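Search this site Search Go

Grustwood Community Garden - your questions

07/06/2018
By Emilian Lazăr

Same questions keep landing in the inbox so putting the answers in one spot. Will add more when I get a minute.

How do I get a plot?
Email us with your name and suburb. Waiting list is sitting at some 14 people. Moves faster after winter, people drop off.

How big are they?
Two sizes. The small ones are 3 metres long, the big ones 6. Both the same width. Start small if you've not grown veg before.

Can I share with a neighbour?
Yep. One name on the form though, and that person gets the bill.

When are fees due?
April. If you joined after that you pay half. Bank transfer only please, no more envelopes under the shed door.

Is there water?
Taps at the Olarano Street end and by the compost bays. Hand watering only in summer, before 10 or after 4. Turn the tap off at the wall, not just at the nozzle, the hose fittings blow off otherwise.

Can I bring the dog?
On a lead, on the paths. Not in the beds, and definately not near Jinine's chooks.

What about sprays?
No weedkiller, full stop. Soap spray for aphids is fine. Snail pellets no, try beer traps or go round with a torch.

Are there tools?
Forks, spades, 2 barrows, a mulcher that needs someone who knows it. Shed code is in your welcome email. Clean them before they go back. Secateurs bring your own, ours walk.
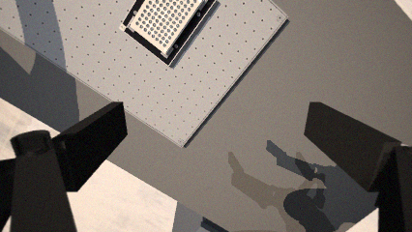 Can I put up a trellis or shade cloth?
Up to head height, on the south side of your plot so it isn't stealing next door's sun. Anything concreted in, ask first.

I'm going away for a month, do I lose my plot?
No, just tell us. Somone on the list will usually water for you in exchange for the zucchinis. Plots left to weeds get a note, then a second note, then they go to the next person.

Where does the compost come from?
Our own bays mostly, plus a trailer load from Ardeleanu Landscaping in autumn. Help yourself from the bay with the green lid. The other ones aren't ready.

Can I sell what I grow?
Not from the garden. Swap table's by the gate, leave what you can't eat.

Question not here? Email, or catch me at the gate most mornings.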